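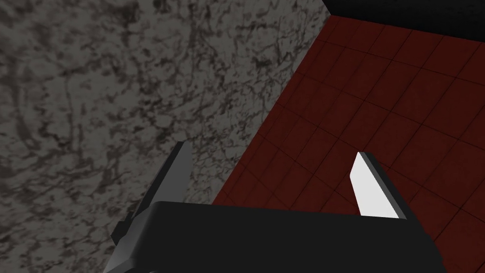 **Unit 4: Reading a failure report you didn't write**

Bring the Grernico report to class with your own notes in the margins. We'll spend the first 15 minutes on its summary page, which says the policy "generalizes across room appearance" and then, one line later, that the remaining failures are "perception noise." I don't believe both of those sentences. I'm not sure I believe either.

### What was run

Grernico built a two-armed robot in simulation and changed the surfaces between episodes. Floors, walls and furniture got new textures, and the task stayed put: reach, close on the object, lift. The policy takes wrist views and a wider view over the torso. The run was repeated at Bullirlow with the same weights.

Out of 29 episodes flagged as failed at Bullirlow, the report puts nearly all in one bin, "missed grasp." The bin is where the trouble starts. A missed grasp can be any of these:

- the fingers closed in the wrong place
- the fingers closed too early, before the arm had arrived
- the fingers never got a close command
- the object wasn't within reach to begin with

The last one shouldn't count against the policy at all. The third may be a software fault with nothing to do with seeing. Lumping them together gives you a tidy bar chart and no idea what to fix.

### The stall

The fault worth your time is in section 2 of the report. The arm reaches, the gripper stays open, and the episode sits there until the timer runs out. The authors blame texture: a busy surface, they say, lowers the grasp score, so the close command is held back.

Maybe. Look at what they offer as evidence. They picked stalled episodes, noticed strong patterns in them, and stopped. Strong patterns are all over the successful episodes too. Without the same tally for the successes, the claim is a hunch with a figure number.
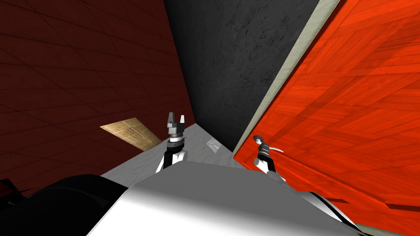

Gaete disagrees with me on this and asked for the objection to go in the handout: the texture story is thin, yes, but a stall is the safe way to fail, and a robot that waits when it's unsure is doing what we asked of it.

I'd accept that if the log showed the robot was unsure. It doesn't. The confidence value is written only when a close command is sent, so for a stalled episode the field is blank. A blank could mean low confidence. It could also mean the process that computes it had died. You can't call something a safe stop when you don't know that anything decided to stop.

There's a second problem with "safe." In the stall the arm motors are still holding position under power. On hardware, somebody will eventually walk up to see why it quit. If the command was only delayed, the fingers close when it arrives, and the person's hand may be in the gap. Todo, the logging tool we use in lab, records a heartbeat for each process for this reason. Grernico's setup had no such record.
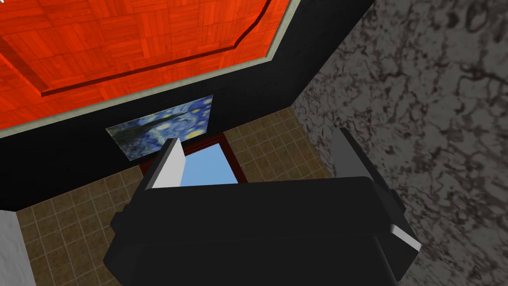 So before anyone retrains on more textures, which is what the report recommends, I'd want the cheap checks done first:

1. Replay a stalled episode with plain gray surfaces and the same starting pose. If it still stalls, texture is off the table for that episode.
2. Log confidence at every step, including when nothing is sent.
3. Log the time each close command is issued and the time it's received.
4. Make the timeout an actual fault state that cancels pending commands and drops the arm to a known pose.

Check 1 is weaker than it looks. A single clean replay proves very little if the fault is intermittent, so repeat it and say how many times you did.

### For Tuesday

Write one page. Pick either the "missed grasp" bin or the stall, and state what evidence would change your mind about the cause. "More data" is not an answer; say which field, at which moment, and what value you'd expect to see if you were wrong. Pages that only restate the report's conclusion will come back unmarked.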